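Start Verein Spielplan Nachwuchs Tickets FAQ Kontakt

Häufige Fragen zum Sommercamp der Eishockeyschule Trornau
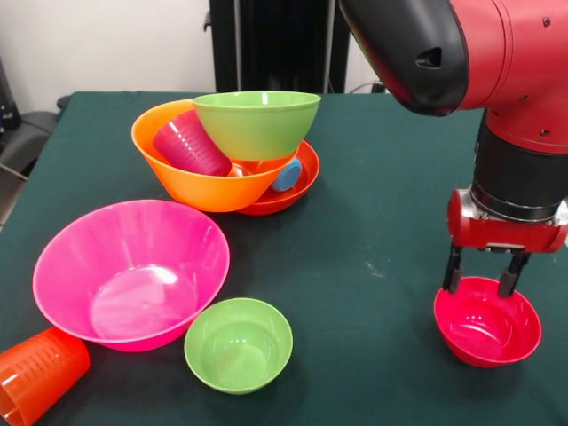
Bunte Schalen und Becher auf dunkelgrünem Tuch.

Für wen ist das Camp gedacht?
Für alle Kinder, die schon ein wenig vorwärts fahren und bremsen können und Lust auf eine ganze Woche Eis haben. Ein Vereinspass ist nicht nötig! Wer noch ganz am Anfang steht, ist in unserer Laufschule im Herbst besser aufgehoben, und da freuen wir uns genauso über jedes neue Gesicht.

Was kostet die Woche?
370 Euro, darin sind Eiszeiten, Mittagessen und das Camptrikot enthalten. Geschwisterkinder zahlen 80 Euro weniger (bitte bei der Anmeldung dazuschreiben, sonst rutscht uns das leicht durch). Die Anzahlung wird mit der Anmeldung fällig, der Rest im Juni.

Wie sieht ein Camptag aus?
Morgens um halb neun treffen wir uns im Foyer, danach geht es in vier Gruppen aufs Eis. Nach dem Essen folgen Athletik und Stickhandling in der Turnhalle – bei schönem Wetter auch draußen – und am Nachmittag noch einmal eine Einheit mit kleinen Spielen. Um vier ist Schluss, und die meisten sind dann auch redlich müde.

Mein Kind ist Torhüterin. Lohnt sich das?
Unbedingt! Für die Torleute gibt es drei eigene Einheiten, dazu stehen sie natürlich bei den Abschlussspielen im Kasten. Weil die Plätze hier knapp sind, meldet euch am besten schon im Februar.

Können wir Ausrüstung leihen?
Schlittschuhe, Helme und Schläger ja, solange der Vorrat in der passenden Größe reicht. Handschuhe und Tiefschutz bringt bitte jedes Kind selbst mit. Gebrauchtes in gutem Zustand findet ihr oft bei Cleltby am Bahnhof.

Gibt es ein Abschlussturnier?
Ja, am letzten Camptag, und wie jedes Jahr kommen die Kinder aus Pärn und Gunurby dazu. Großeltern, Nachbarn und alle anderen sind herzlich eingeladen. Zieht euch warm an, auf der Tribüne ist es auch im Juli frisch.

Was passiert, wenn mein Kind krank wird?
Ruft bitte kurz vor Campbeginn in der Geschäftsstelle an. Mit Attest erstatten wir den Beitrag bis auf die Anzahlung, und die schreiben wir euch gern fürs nächste Jahr gut.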